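Duvet slides to one side of the bed

Rowena Estrella
The white duvet in our guest room does not remain centered on the mattress. By morning one side hangs too low. What is the recommended correction?

Eduardo Cabrera
Purchase a larger one.

Rhea Dalisay
Align the foot end first, then draw each corner toward the pillows. Smooth from the center outward.

White bedding with a faint stripe:
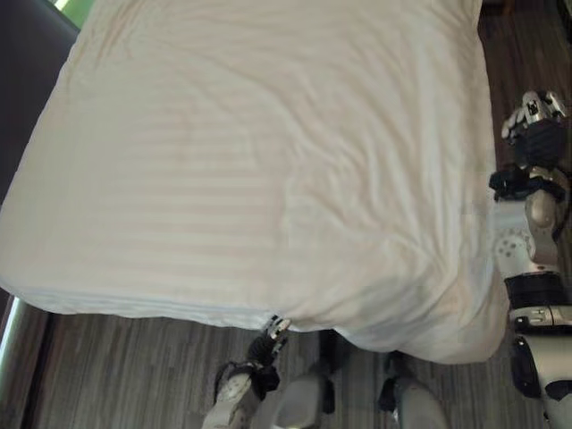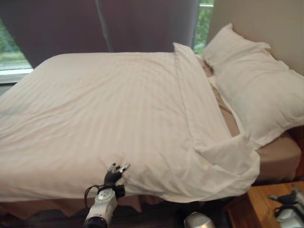
Lovely Magbanua
Should the duvet be tucked in at the foot?

Rhea Dalisay
Tucking is optional. A light tuck at the foot limits sliding.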